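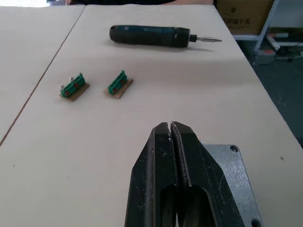
Lonisetti Tabletop Finish, Clear Matte

Lonisetti is a water-based finish for indoor tables, desks and shelves. It dries clear and leaves a low sheen that does not change the color of pale woods much. On oak and walnut expect a slightly warmer tone – try it on the underside first.

Sizes: 14 oz can, 25 oz can
Coats: 3 on tabletops, two on shelves
Coverage: up to 17 square feet per coat from the 14 oz can
Cleanup: soap and water

How to apply
Sand with fine paper and wipe off the dust. Stir the can, do not shake it. Brush or roll on a thin coat along the grain and leave it overnight. Sand lightly between coats. The table can be used the day after the last coat, but keep hot dishes and wet glasses off it for a full week.

Not for outdoor furniture, floors or cutting boards. It will not stick to waxed surfaces. For old wax, use Tredach Wax Remover and rinse well.

The satin version, Lonisetti Satin, comes back in November in the larger can only.

Shipping
Cans ship by ground and cannot go to a PO box. Unopened cans can be returned. Tinted orders are final.

Questions about color matching go to Lertchai Limsakul at the Alemneh store.

Page updated 2025-05-14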